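Pleleck recrute : ingénieur·e logiciel contrôle / perception pour la préhension (CDI, H/F)

Publié le 14 mai 2020 — Réf. 2074 — Poste basé à Jumedard, télétravail partiel possible

On cherche quelqu'un vite. Équipe logicielle de deux personnes, trop de tickets, un client (Grudico) qui attend une version stable du planificateur. Prise de poste dès que possible, préavis négociable avec votre employeur actuel si besoin.

Le contexte, en court

Pleleck développe Akinola, une pile logicielle pour pinces à deux doigts : contrôle bas niveau, estimation de pose, planification de prise, outils de rejeu. Pas de fabrication de robots chez nous, on achète ou on adapte. Notre boulot c'est le code entre la caméra et les doigts. C++ pour tout ce qui tourne en boucle, Python pour le reste, ROS au milieu (migration vers ROS 2 commencée en avril, pas finie, loin de là).

Ce que vous ferez

Reprendre la boucle de fermeture de la pince. Aujourd'hui : seuil fixe sur le courant moteur, ça passe sur les objets rigides, beaucoup moins sur le souple. On veut une vraie commande en effort, avec détection de glissement.

Segmentation des doigts dans l'image. Le modèle actuel confond parfois le bord des patins avec le bord de l'objet, surtout sur fond clair ou quand le revêtement s'effiloche. À revoir : annotations, augmentation, peut-être l'architecture. Vous aurez votre mot à dire.

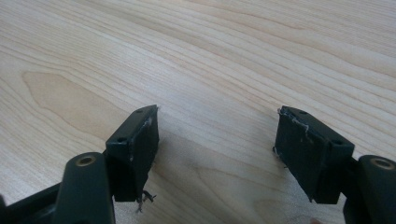
Pince ouverte au-dessus du plateau en bois, bords des patins effilochés.

Calibration caméra-pince : l'outil existe, il marche, mais il faut lancer 47 commandes à la main dans le bon ordre. À transformer en quelque chose d'utilisable par un collègue qui n'a pas écrit le script.

Outils de rejeu et de test. Rejouer une session enregistrée, comparer deux versions du planificateur, sortir un rapport lisible. Une partie est en place, l'intégration continue est a refaire.

Et du support ponctuel chez Grudico, à distance le plus souvent. Déplacements rares, pris en charge.

Profil

Bac+5 ou équivalent, ou parcours autodidacte solide, on regarde le code avant le diplôme. C++ moderne, à l'aise pour de vrai (profilage, threads, debug à deux heures d'une démo). Python propre. Bases sérieuses en vision : modèle sténopé, distorsion, transformations entre repères. Si les quaternions vous énervent c'est normal, mais faut savoir s'en servir.

Apprécié : expérience en commande en effort ou en impédance, PyTorch, MoveIt, une première migration ROS 2 déjà dans les pattes. Anglais technique lu et écrit. Français courant pour les réunions.

Débutant·e accepté·e si vous avez un projet perso ou un stage à montrer — un dépôt, une vidéo, un rapport, peu importe le format.

Conditions

CDI temps plein, période d'essai légale. Salaire selon expérience, fourchette envoyée dès le premier échange. Mutuelle, titres restaurant, matériel au choix (Linux fortement conseillé). Télétravail : en ce moment tout le monde est chez soi sauf pour les essais sur banc, par roulement. Ensuite on verra ensemble, il faudra quand même venir à l'atelier de Jumedard régulièrement.

Déroulé du recrutement

Appel de 20 minutes. Puis un exercice à faire chez vous : un jeu d'images et un journal de courant moteur, on vous demande de dire à quel moment la prise échoue et comment vous le détecteriez. Pas besoin d'y passer le week-end, un début de piste bien expliqué nous va trés bien. Enfin une visio avec l'équipe, discussion autour de votre code et du nôtre. Réponse dans tous les cas, y compris négative.

Pour postuler

CV + quelques lignes (pas de lettre type svp) + lien vers du code, par le formulaire de la page Recrutement du site Pleleck, en rappelant la référence de l'annonce. Merci d'indiquer votre date de disponibilité et si vous avez déjà travaillé sur du matériel réel ou seulement en simulation, les deux nous vont.

Cabinets et agences s'abstenir. L'annonce reste en ligne tant que le poste est ouvert.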